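3 min read

Monday night, feet up, tea gone cold. I spent the whole day being a robot's arms again and mine feel like noodles!

We're still on the bedroom job for Widmer, laundry and bedding, all by remote control. I drive, Raffaele watches the recordings and tells me (kindly, mostly) which ones to throw out. He wants 20 keepers per task. I had 2 by lunch. Two! My trouble is the left hand and right hand doing different things while I'm also trying to keep the thing leaning at a sensible angle. I get one gripper just where I want it and forget the other one exists.

After lunch I slowed way down, like Jagadeesh keeps telling me to, and it went better. He says if I rush, the robot learns to rush, and then we've got a jumpy robot on our hands for good. So I counted under my breath and made myself breathe out before every grab.
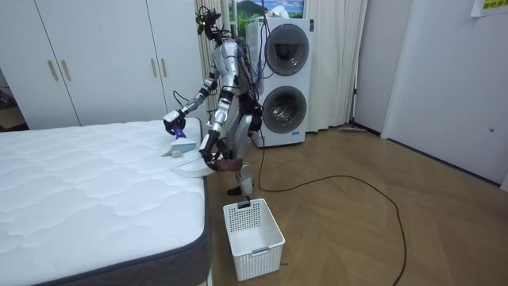 Bent over the bed, both grippers busy, basket by its foot.

The knees are what I'm happiest with. I used to keep it standing too straight and then stretch the arms way out, and Raffaele would groan from across the room. Now I bend first and reach second. Ended on 15 keepers, so five short, but I'll take it.

Tomorrow I'm trying the padded wrist straps from Hollia, and I want to ask Jagadeesh if we can start at nine instead of eight. Also must buy more tea.

Last updated: April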